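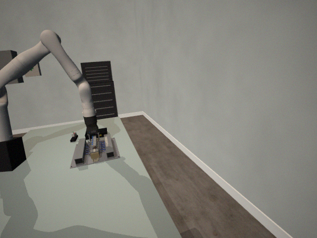 **When does the Clenholm night bus start to run?**
The first bus leaves Pukby market square in October, on a Friday at 11 in the evening.

Mesow, the bus company of the Clenholm valley, is glad to announce a new night line between Pukby and Clenholm hospital. The line has the number 17 and it will run on Friday and Saturday nights, with two buses in each direction.

The wish for this line came from the passengers. In spring Mesow put a paper form in all its buses and at the ticket office, and 1,418 forms came back. Most of the people who answered work late shifts at the hospital or in the restaurants by the harbour. Until now they must take a taxi or wait for the first morning bus.

The line goes by Station Road, the swimming hall and the old dairy. After the dairy, passengers may ask the driver to stop also between the usual stops, if the place is safe. Please tell the driver one stop before.

Day tickets and monthly cards are valid on the night bus without extra payment. Single tickets cost the same as in the daytime. Dogs may travel, but bicycles cannot be taken on this line.

The timetable is printed by Wasilewska, the print shop in Pukby, and can be taken free of charge at the ticket office from September. Large print copies are available at the same desk.

**Contact for the press:** Mesow ticket office, Pukby market square, open on weekdays until 4 in the afternoon.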